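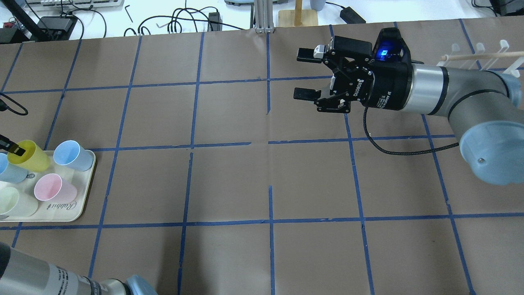 Chapter 2
Finding Your Way Around the Table

When Edvin Kvam and I put our first arm together in the shared workshop on Krūmiņa Street, I was sure the hard bit would be the bolting and the wiring. It took us most of March to get it moving, so you can see why I thought so. Then we asked it to pick up a plastic cup, and it closed very neatly on thin air, a good hand's width from where the cup was standing!

The arm was fine. It had gone exactly where we'd told it to go. Our trouble was that the arm had one idea of where things were and we had another, and this chapter is all about getting those two ideas to agree.

You'll do it with the cheapest kit in the whole book: a roll of brown paper, a roll of blue painter's tape and a ruler you trust. Cover the table, tape the paper down at the far side first and pull it towards you. It will crease a bit (mine always does) and small creases won't hurt. Then lay the tape in lines both ways until you've got a grid of squares. Don't fuss over little gaps where the pieces meet, but do measure every line from the same edge of the table. I once measured each line from the one before, and by the far end I was 16 millimetres out.

Once the grid is down, you can give every square a name. I use letters along the front and numbers up the side, like a street map. Ivars Bite, who built the Standatow rig you'll meet in Chapter 5, writes the names on the tape itself, and I've come round to his way.

Now for the cups. Soft plastic ones are lovely to learn on – they're light, they forgive a clumsy grip, and it's easy to tell a yellow one from a pink one when you're reading back your notes. Keep them together on a tray with a raised rim at one side of the table, and leave the middle of the grid free to work in. If you have two arms, start with one. Add the second when the first can visit any square you name and stop over the middle of it.

Before we start measuring, find a notebook and a pencil. My own first table took some 129 tries to get right, and I wish I'd written down more of them.

2.1 Choosing your starting corner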